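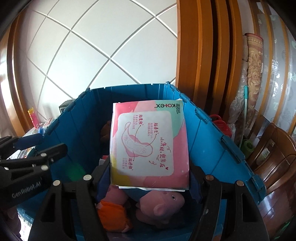
Sorting mixed stuff into bins: is any machine doing this at home yet?

Forum: Home Automation and Small Shop > General

lgillies
Starting a new thread because the vacuum one got off topic. My question is narrow. Forget folding shirts and cooking dinner. Take one tub of mixed things, soft toys and packets and whatever else ends up on the table, and put each thing where it belongs. Can anything you can buy do that in a normal house today, with no one standing next to it?

I run a small returns room for a mail order shop, so I have a work reason to ask too. We sort by hand into plastic bins and it's the dullest part of the day.

c_makori
Short answer, no. Longer answer, the picking up is mostly fine now. Two fingers with a soft pad on each will hold a packet like the one in your picture. Squeeze from both sides and lift. The trouble is everything before and after the squeeze.

Look at what's in that blue bin. Plush next to plush, a pink pig, and something orange under the other pink one. Getting a sealed pack into a bin is the easy direction. Now ask it to take out only the pig.

stellanya
I disagree with "mostly fine." Packs of pads are soft and the wrap creases. You can see creases on that one. Grip a pack too low and it folds over, grip too hard and you've got a split wrapper and a customer sending it back. A person adjusts without thinking about it.

c_makori
Fair. I would still call that solved for a machine that has been taught on enough packs. I would not call it solved for a pack it has never met.

lgillies
The label is what I was wondering about. The pack is sideways and the brand name is upside down. Most of the rest is in Chinese. I could read Kotex and the drawing told me the rest. Does that throw the software off?

n.owino
Much less than it used to. Reading text at odd angles is one of the things that got good. I work on conveyor equipment, and the camera side is rarely what stops the line now. What stops the line is two things stuck together, or something hanging over the edge of a bin.

Our test rig at Loltham handled 237 returned items over one shift in September. Boxes were no problem. Nearly all the stops were bags and soft goods. Someone had to walk over and free the gripper each time, and if you count that walking I'm not sure we saved any labor.

stellanya
That's what I want people to say out loud when they post their videos. How many times did someone walk over?

naomi_c
Different view from a parent of two. I don't care if it stops. If it puts half the toys in the tub while I'm at work and then sits there beeping, that's half the toys I don't pick up. You shop people need every item right. I need a floor I can cross at night.

lgillies
That's a good point, and it's a different standard than mine. If one item in a customer's return goes in the wrong bin, I spend half an hour finding it.

n.owino
Homes are easier on accuracy and harder on everything else. In a shop the bin is always in the same spot. In a house it's next to a chair, there's a rug rolled up behind it, there's a pole leaning there, and tomorrow it has all moved. Arms bump into furniture. A fixed arm can't reach around a chair back, and one on wheels has to know the chair is there.

naomi_c
So tape a square on the floor and keep the bin in it. We did that for the vacuum dock.

stellanya
Then you're doing chores for the robot. I had a Lamum arm on loan for two months and spent more time setting out its work area than it spent working. It could move blocks from one tray to another all day. Give it a stuffed animal and it would grab an ear and drag the toy off the table — every time, same ear.

c_makori
The Lamum has hard fingertips, doesn't it? Padded tips make a big difference with fabric. I wouldn't judge the whole idea on that one.

stellanya
Hard tips, yes. They sell pads for it now. I gave it back before those came out.

lgillies
Has anyone tried the Inier? They quoted me for one arm and one camera, with setup done by Dmytriv. It was more money than I want to spend to find out it can't handle poly bags.

n.owino
Haven't used it. Ask them to run a trial with your own returns, in your own bins, unsorted. Don't let them pick the items. Also ask what it does when it drops something outside the bin. Some of them have no idea they dropped it and carry on to the next pick.

c_makori
Agree with all of that. I'd add deep bins to the list. A shallow tray is a different job from a tub with high sides. Once the fingers are down inside, the walls get in the way and the camera is looking into shadow.

naomi_c
Would a shallower tub fix it at home then? I have the deep kind because more fits.

c_makori
It would help. You'd need more of them.

lgillies
OK. I'm going to ask for the trial and bring a crate of the worst stuff we get, soft packs and plush mostly. Until then we sort by hand. I'll post the number of walk-overs when I have it.

stellanya
Please do, including the ones where somebody just nudged the bin.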